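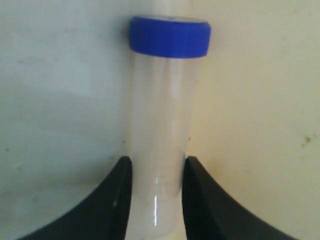 4 Handling capped tubes

4.1 Scope of this section

Section 4 covers the Oltamus two-finger gripper when it is used to pick up, hold and set down clear plastic tubes with screw caps. It assumes that the arm has been mounted as in Section 2 and that the wrist camera has been focused as in Section 3.

The tube routine is the first of the bench chores supplied with the Stirnwood task set. The others are listed in 4.6, with a plain statement of how far each can be trusted without a person present. Readers who want to know only whether the unit can be left to work alone should go to 4.6 first.

4.2 Before you start

Check the following with the arm parked.

- Finger pads are clean and free of adhesive left by labels.
- The tube rack is pushed fully against the rear stop.
- Caps are screwed down. The routine does not tighten or remove caps.
- The emergency stop is within reach of the operator.

CAUTION: Do not use this routine with glass tubes. The factory grip force was set for plastic, and the gripper has no means of telling one from the other.

4.3 Setting the closed position

The controller must know where the fingers meet. Repeat this procedure after every change of pads, and after any collision, however slight.

1. Move the arm to the HOME pose with nothing in the gripper.

2. Open the camera view on the pendant. The fingers should come up from the lower edge of the view, one on each side of the centre line.

3. Select GRIP, then ZERO. The fingers close at low speed.

4. Wait for the tone. Compare the camera view with Figure 4-2.

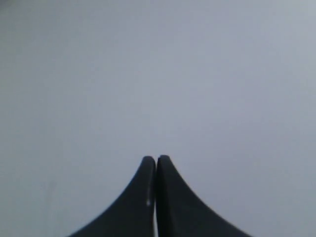

Figure 4-2. Fingers closed with nothing held. A thin dark line remains between the inner edges.

5. Look at the gap. It should be narrow and of even width from the tips downwards. If it widens towards the tips, the pads are seated badly. Remove them, refit them and go back to step 1.

6. Look at the tips. A slight difference in height in the camera view is acceptable. If one tip is plainly higher than the other, loosen the finger screws, square the fingers against the setting block and go back to step 1.

7. Press STORE. The closed position is kept when the power is off.

Note: A pale, plain background makes steps 5 and 6 easier. Bright streaks along the inner edges are reflections and may be ignored.

4.4 Picking up a tube

1. Select TUBE on the pendant and enter the rack position.

2. Set the grip height. The fingers must close on the body of the tube, well below the cap. Gripping on the cap puts a turning load on the thread and may loosen it.

3. Press APPROACH. The arm stops 60 mm short of the rack and waits for confirmation.

4. Check in the camera view that the tube stands between the fingers and is upright. Press CONFIRM.

5. The fingers close and the arm lifts the tube by 140 mm. If the fingers reach the stored closed position during this step, the controller reports NO OBJECT and the arm returns to HOME.

6. Check that both finger tips meet the tube at the same height. If they do not, press RETURN and repeat the procedure in 4.3.

Note: The camera finds the tube by its cap. Strong colours such as blue work well. White and clear caps against a light wall are often missed. The liquid level cannot be read reliably through the tube wall, so do not use the camera view to judge whether a tube is full.

CAUTION: Marks or specks on the surface behind the tube can be taken for part of the tube. Wipe down the back panel before a long run.

4.5 Setting down a tube

1. Select PLACE and enter the target position.

2. Press APPROACH, check the target in the camera view and press CONFIRM.

3. The arm lowers until contact is sensed, then opens the fingers. Do not push the tube down by hand while the arm is moving.

4. When the arm has withdrawn, check that the tube stands free of its neighbours.

4.6 What the unit can be left to do

The ratings below come from trials at the Skandholm workshop, run by Helmut Wunderlich and Gleice Bastos. They apply to the standard fingers only.

Moving capped tubes from rack to rack: may run unattended after the first full rack has been watched. The trial covered 600 transfers. Most failures were NO OBJECT reports caused by a rack that had not been pushed against its stop.

Sorting small parts into bins: operator in the room. The trial covered 330 parts. Flat washers are not supported.

Wiping a bench: operator at the pendant. The arm follows a fixed path and does not know whether the bench is clean.

Loading a dishwasher: demonstration only. Plates are lifted correctly when they stand alone. Stacked plates, wet cutlery and anything nested inside something else are outside the present ability of the gripper.

Folding cloth: not supported. The menu entry remains on pendants shipped with the Orellana software and should be left switched off.

A rating for one chore says nothing about another. In particular, a unit that moves tubes all night without a fault has been shown to move tubes of that size, in that rack, under that lighting. If any of these is changed, watch one full rack again before leaving the room.

4.7 Fault messages

NO OBJECT: The fingers closed fully. Check the rack position and the grip height, then repeat 4.4.

GRIP EARLY: The fingers stopped before the expected width. Look for a label edge or a second tube between them.

ZERO LOST: The stored closed position is not valid. Carry out 4.3.

VIEW POOR: The camera cannot find the fingers. Clean the lens with a dry cloth and check the room lighting.

Section 4 revised November 2021. For changing pads, see Section 5.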